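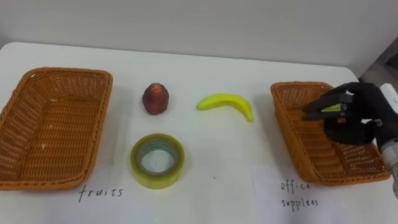
Ronlow Student Robotics Project
Progress report to the Leitner Fund, second reporting period
Prepared by Hayley Yeoman, project lead

1. Summary

The second period covered the tabletop sorting task, in which a two-armed robot moves small objects from the table into labeled baskets. The students completed the fixed-position version in January and moved to varied positions in February. Data collection is on schedule. Evaluation is three weeks behind the original plan, for the reasons given in section 4. Spending is within budget. No change to the end date is requested.

2. Work completed

The task uses two woven baskets with handwritten labels, one for fruits and one for office supplies. Objects start between the baskets. A run is scored as complete when every object is inside the basket that matches its category and the gripper has released it. An object resting on a rim counts as a failure, even if it later drops in.

The students recorded 800 teleoperated demonstrations during the period. Of these, 136 were rejected at review. The main grounds for rejection were operator hesitation longer than the limit set in the recording protocol, a dropped object, or a gap in the joint log. Rejected recordings are kept on the project drive under a separate folder and are not used in training.

Seventeen students took part. Each completed the safety module and a supervised session at the controls before recording alone. Recording is done in pairs, with one student operating and the other keeping the run sheet. Pairs swap after each block.

The object set has been extended. It began with a banana and a roll of clear tape. Further fruits and office items have been added, chosen mostly for differences in shape and grip width. The tape roll remains the hardest item in the set. Laid flat, it gives the fingers very little height to close on, and the students now approach it with one finger in the center hole. This grasp was proposed by a student pair and has been written into the operator guide.

The label step was also changed. In the first period the category of each basket was fixed in the software. The policy now receives the label as part of the camera view, and the baskets can be exchanged between runs. Labels are handwritten by different students on purpose – the printed labels used in December gave results that did not carry over to handwriting.

3. Evaluation to date

Evaluation so far is limited to single-category runs, in which only fruit is placed. These are simpler to score and were used to settle the release height. The first setting let go of objects too far above the basket floor, and rounder items tended to roll against the wall or over it. Release is now commanded with the fingertips at or just under rim level. The students consider this setting final for the current baskets.

The remaining weak point is placement close to the basket wall. When the second item is put down beside the first, the policy often chooses a position near the side where the arm enters. An item left there can overlap the rim in the camera view, and the scorer cannot always tell from one view whether it is fully inside. The run sheet now asks the second student to check from the side of the table before marking the result.

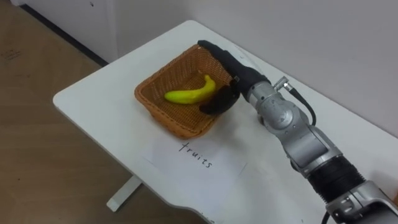 4. Delays and open issues

Training was moved from the Standton workstation to the shared machine in February after a disk failure. No recordings were lost, but the checkpoints from the first training round had to be produced again. This accounts for two of the three weeks. The third was lost to recalibration of the head camera after its mount was found to be loose.

The replacement finger pads ordered through Zurkeck have not arrived. The present pads are usable. If the new set is not in hand by the end of March, mixed-category evaluation will start with the old pads and the change will be noted in the results.

Student hours are uneven. Attendance at the Saturday session is good, while the weekday session has twice been run with a single pair. From next month the weekday slot will be used for review and labeling, and all recording will move to Saturday.

5. Budget

The period's allocation for equipment and consumables was $3,000. The largest items were the replacement disk and the finger pads. Objects, baskets and paper were charged to consumables. An itemized statement is attached as Annex A.

6. Plan for the next period

Complete mixed-category evaluation with baskets in both positions.
Record additional demonstrations of the tape roll and other low, flat items.
Test labels written by students outside the project.
Release the reviewed recordings to the partner schools, with the operator guide and a blank run sheet.

The draft operator guide is attached as Annex B. Comments on the scoring rules in its last section would be useful before mixed-category runs begin.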